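Resources > Web Operations > Interviews

What a Redirect Map Is For: Tomás Hennessy on Moving an Online Store

12 shares | 2 comments

Most of the traffic lost when a store moves to a new platform is lost through its old addresses. Tomás Hennessy has handled URL migrations at Skakau for long enough to have a fixed procedure for them, and he is reluctant to discuss any other part of a site launch until that procedure is done.

His most recent project was Storkico, a gift and toy retailer whose catalog had grown over two earlier platforms. The crawl returned 1,632 indexable addresses. The store's own sitemap listed far fewer.

"The sitemap tells you what the platform thinks it has," Hennessy says. "I want the server logs, the crawl, the search console export and the backlink list, all merged and deduplicated. If an address got a request in the logs, it goes in the sheet."

Each row in the sheet gets an old address, a new address, a status code and the initials of whoever approved it. Product pages are matched by SKU. Category pages are matched by hand.

"People try to match categories by script and get garbage," he says. "The old site had a category called 'soft' and another called 'plush'. The script sent both to the home page. A search engine may well treat that as a soft 404, and a customer who wanted a particular item has to start over."

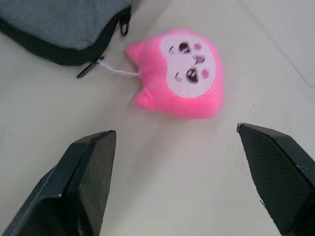
Redirect chains are the next item on his list. Storkico had kept the rules from its previous move, so a request for one of the oldest addresses would have passed through two hops before reaching a live page. Hennessy rewrites these so that every old address points straight at its final destination. He then tests the full sheet against the staging server and exports any row that returns something other than a single 301 followed by a 200.

"I don't sample," he says. "It's a list of addresses and a machine is reading it. Test 100 percent of them."

Discontinued products caused the longest discussion. Eliseo Serrano, who runs the catalog at Storkico, wanted all of them redirected to the nearest category. Hennessy agreed only where a close replacement existed. The rest return a 410.

"If it's gone, say it's gone," he says. "Eliseo didn't like it. We looked at the logs together and most of those pages had no visits and no links, so he let it go."

The rules themselves sit in a map file loaded by the web server, ahead of the application. An earlier version used a plugin, which ran a database lookup on every request — including requests for images. Moving the rules out of the plugin removed that lookup.

He asks clients to leave the old domain's certificate on automatic renewal and to keep the redirects in place indefinitely. On one earlier job, for a company called Vachon, the certificate lapsed in August and visitors following old links got a browser warning before any redirect could run.

After launch he reads the 404 log daily for 8 days, then weekly. New rows go into the same sheet, with the same columns.

"The sheet is the deliverable," Hennessy says. "The map file is generated from it. If someone edits the map file by hand, I overwrite it the next morning."

2 comments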